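## Section 3: Getting a wooden drawer to slide again

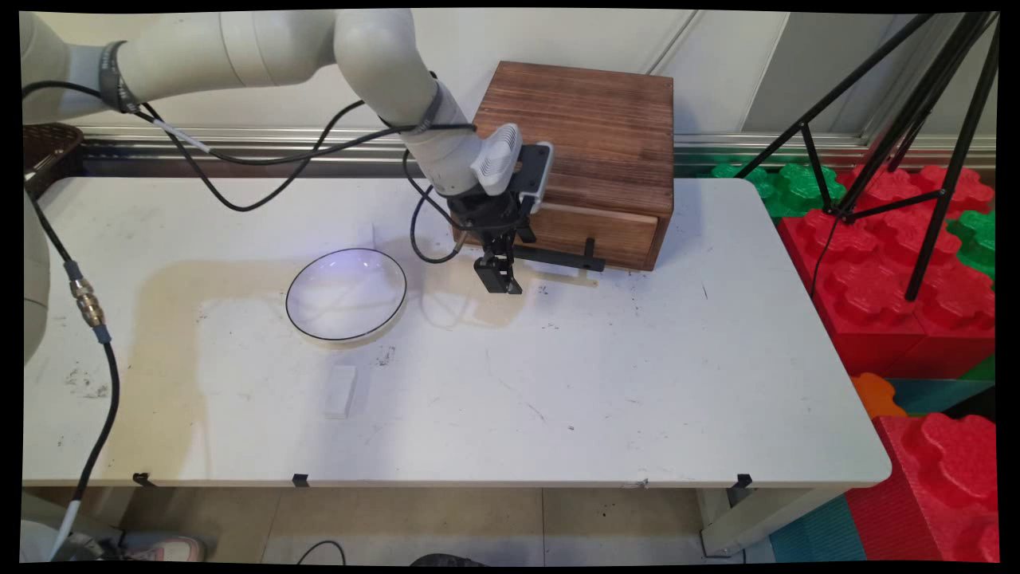 Sakda Phetsri thinks I've put this section in the wrong place and that the waxing should come before anything about handles, and wrote to me to say so: a person who has just fought with a stuck drawer doesn't want to read about handles. Fair enough! I've swapped them. Handles are in Section 4 now, and if you printed the old version, your page numbers will be off from here on.

So, sticky drawers. I'm talking about plain wooden drawers running on wood, the kind with no metal slides and no little wheels. If yours has metal slides, skip to Section 5, because wax will only collect dust in there and you'll be cross with me. Everything below uses the Jormont wax bar and the Ersoy sanding block that come in the kit, and I'll tell you where a plain candle does just as well (it often does).

### What you'll want nearby

- the Jormont wax bar
- the Ersoy block, fine side and coarse side
- a soft pencil
- an old toothbrush and a dry rag
- a flashlight, or your phone
- a towel to set the drawer down on

### Before you start

Pick a dry day if you get the choice. Wood swells when the air is damp, and a drawer that jams in August can run perfectly well in October with no help from you or me. I once took a good shaving off the side of a Bristora nightstand in the middle of a muggy spell, felt very pleased with myself, and then had a drawer that rattled all winter. You can't put the wood back.

If the room has been humid, run a fan or a dehumidifier for a while and try the drawer again before you touch it with anything abrasive. Don't point a heater at it. Old glue joints hate that, and so does veneer.

> **Caution:** If the furniture is old and painted, assume the paint could contain lead until you've tested it. Don't sand it. Wax is fine over sound paint, and you can stop after Part B.

### Part A: Get the drawer out

1. Empty it. Yes, all of it, even the batteries and the takeout menus. A loaded drawer sags and you'll be chasing a rub that isn't there.
2. Pull it toward you slowly with both hands, one at each side of the front. Yanking on a single handle in the middle twists the whole thing and wedges it harder.
3. If it stops partway, feel along the top of the back panel for a small turning block or a peg. Plenty of makers put one in so the drawer can't fall on your feet. Turn it sideways, or tip the front up a little, and the drawer should come free.
4. Pencil an arrow on the underside pointing to the front. If you're doing a whole chest, write "top," "middle," "bottom" as well. Drawers that look identical very rarely are, and I have mixed them up more times than I'd like to put in a manual.
5. Set it upside down on the towel.

**If it won't come out at all:** take out the drawer above or below, if there is one, and push from behind through the gap. A thin ruler slid along the side will usually tell you which edge is tight. Please don't pry at the front with a screwdriver. You'll leave a dent exactly where everybody looks.

### Part B: Clean and wax

1. Brush out the runners inside the cabinet with the toothbrush. You're after grit, crumbs, and old wax that has gone gray and gummy.
2. Wipe the bottom edges of the drawer sides with the dry rag. No water, and no furniture spray (the spray is slick for an afternoon and then tacky forever).
3. Shine the flashlight along the runners and look for shiny spots. Shiny means rubbing. Mark each one lightly with the pencil.
4. Rub the wax bar along the bottom edges of the drawer, pressing firmly, the way you'd use a crayon on rough paper. Give it 2 passes.
5. Do the same to the runners, and go back over your pencil marks.
6. Slide the drawer in and out 6 times to work the wax in. It'll feel draggy to begin with and then loosen up.

For a lot of drawers you're finished here, and you can go and have your coffee. A white household candle will get you to the same place, by the way. The Jormont bar is harder and flakes less, so I like it for heavy drawers full of jeans, but I've done my whole kitchen with birthday candle stubs and it's holding up nicely.

> **Note:** Soap works too, and people swear by it, but it pulls in moisture. I'd keep it out of bathrooms and basements.

### Part C: If it still binds

Only come here once you've waxed and waited for dry weather. This is the part where you remove wood, so go slower than feels reasonable.

1. Rub pencil lead all along the side that feels tight. Push the drawer in, pull it out again, and see where the pencil has smeared.
2. Start with the fine side of the Ersoy block. Sand along the grain, just on the smear, for 3 light strokes.
3. Wipe off the dust and try the drawer.
4. Repeat until it moves. Switch to the coarse side only if you've been at it a good long while and the smear hasn't budged.
5. Wax the bare wood before you put everything back, or it'll drink up the next damp spell faster than the rest.

Sand the drawer and leave the cabinet alone wherever you can. You can hold the drawer up to the light and see what you're doing, and if you go too far, a drawer side is a much easier thing to patch.

### Part D: If it rattles or drops at the front

A drawer that dips when you open it has probably worn a groove in its runners. Feel with a fingertip. If there's a step, wax won't fill it.

The quick fix is nylon tape made for drawers, stuck along the worn section after you've cleaned off every trace of wax. (I know, I just had you put it on. Mineral spirits on a rag, windows open, and lay the rag flat outside to dry, never balled up in the trash.) Trim the tape a little short of the front so it doesn't show.

The long fix is a new runner. We cut them at the Justholm workshop if you send us the old one, and please send the actual piece instead of a measurement. I've been sent some very optimistic measurements.

### Troubleshooting

| What it does | Try this |
|---|---|
| Sticks only in summer | Leave the wood alone, wax it, dry the room |
| Sticks on one side | Check that the cabinet is level before you sand |
| Squeaks but moves fine | More wax on the runners |
| Goes in crooked | Look for a loose center guide and re-glue it |
| Won't close the last bit | Something has fallen behind it, usually a sock |

About leveling: a chest on carpet, close to a wall, nearly always leans back onto the tack strip, and the frame can rack just enough to pinch one corner. Slip a thin shim under the low foot and try the drawer again. I do this first in my own house now and have put the sanding block away unused more than once.

### How often

I rewax mine when I notice them dragging. If you like a schedule, every 3 months is plenty for a drawer that gets opened daily, and the guest room can wait until you next have guests. Keep the wax bar in one of the drawers, wrapped in paper, well away from a sunny window.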